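Drindov 60 Key Cabinet for Rental Offices

Home > Property Management Supplies > Key Storage > Drindov 60

Sold by Wornarent
Price: $118
Availability: In stock
Finish: Light gray or white

The Drindov 60 is a steel wall cabinet for offices that look after rental homes, apartment buildings and vacation units. It holds 60 sets of keys on numbered hooks behind a locking door. The lock opens with a keypad code, and there is an override key for the office manager.

We stock it because it fits the way most small rental offices work. Each unit gets a number, each number gets a hook, and the paper index stays in a pocket inside the door. The owner's address never goes on the key tag. If a set of keys is dropped in a parking lot, the tag says 27 and nothing else.

What is in the box

Cabinet with door fitted
60 numbered tags with split rings
Index cards, two sets
Two override keys
Four wall screws and anchors
Power adapter and cord
Drilling template
Printed instructions

Batteries are not included. The keypad takes four AA batteries as backup.

Specifications

Hooks: 60, in six rows of ten
Body: Powder-coated steel
Door: Opens to the left, can't be reversed
Lock: Keypad with override key
User codes: Up to eight, plus one manager code
Entry log: Last 100 openings
Power: 115 V adapter, or four AA batteries
Mounting: Wall only, screws through the back panel

Using the entry log

The keypad keeps a record of the last 100 openings, showing which code was used and the time. When it is full, the oldest entry drops off. You read the log on the keypad display by entering the manager code and pressing the down arrow. There is no app and no internet connection.

The log tells you who opened the door. It does not tell you which keys they took. Offices that need to know that should keep a sign-out sheet as well, and most of our customers do. A pad of sign-out sheets is listed under accessories.

Give each person their own code. If a cleaning contractor or an inspector needs access for a short time, set up a separate code for them and delete it when the work is done. Deleting one code does not affect the others.

How many hooks do you need?

Count sets of keys, not units. An office that manages 25 apartments will often hold two sets for each, plus mailbox keys, storage room keys and a spare for every front entrance. That fills most of a Drindov 60. If you are already near the limit, two cabinets side by side are easier to live with than one large one, and you can keep long-term rentals in one and vacation units in the other.

Hooks are spaced for an ordinary set of two or three keys. Garage remotes and bulky fobs will hang, but they cover part of the hook next to them. Leave every other hook free on the row where you keep those.

Installation

1. Choose an inside wall, away from the front counter and out of sight of the street window. Check that an outlet is within reach of the cord if you plan to use the adapter.

2. Tape the drilling template to the wall and check it with a level. The door swings left, so leave clear space on that side.

3. Drill the four holes. On drywall, use the anchors supplied or go straight into the studs. On brick or block you will need masonry anchors, sold at any hardware store.

4. Hold the cabinet in place and drive the screws by hand. A power driver can bend the back panel.

5. Fit the batteries, plug in the adapter and set the manager code. The factory code is printed on the first page of the instructions. Change it before you hang any keys.

Fitting takes one person less than an hour – a second pair of hands helps with step 4.

Moving over from another cabinet

If you are replacing an older cabinet, keep your existing numbers where you can. Hang the keys in the new cabinet one row at a time and check each set against the index before moving on. It is also a good time to pull out keys for homes you no longer manage and return them to the owner.

Owners who live out of state or overseas sometimes ask how their keys are stored. Our one-page key handling form covers this and can be attached to a management agreement. It is free with any cabinet – ask for it when you order.

Customer comments

"We had keys in a desk drawer for years. Setup was simple. I would have liked the door to open the other way." – Esi Akpalu, apartment manager

"Good cabinet for the price. The tags are a little thin and I bought the heavier ones." – Aurelio Marín, vacation rentals

"Bought two. The display is hard to read in a dark hallway, otherwise no complaints." – Ayuba Addo
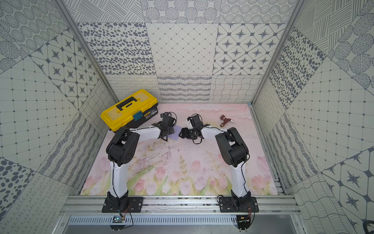
Accessories

Tikero heavy tags, numbered 1 to 60
Tikero sign-out pad, two columns per page
Spare index cards
Opoku key rings, large, pack of ten
Replacement override key (proof of purchase required)
Replacement 115 V adapter

Shipping and returns

Orders placed before 2 p.m. leave our warehouse the same working day. The cabinet ships in one carton. Please check it for dents before you sign, and write any damage on the delivery slip.

Unused cabinets can be returned within 30 days in the original carton. Once a cabinet has been screwed to a wall we can't take it back, unless it has a fault.

Warranty

The body and door are covered for five years, the keypad and lock for two. Batteries, tags and cards are not covered. Keep your receipt, as the warranty runs from the date of purchase.

Lost codes and override keys

If you lose the manager code, the override key will still open the door. Instructions for resetting the keypad are on the last page of the booklet. If you have lost both, call the office and ask for Elikem Baidoo or Mohammed-Awal Kpodo. You will need the serial number from the label on the inside of the door or from your invoice.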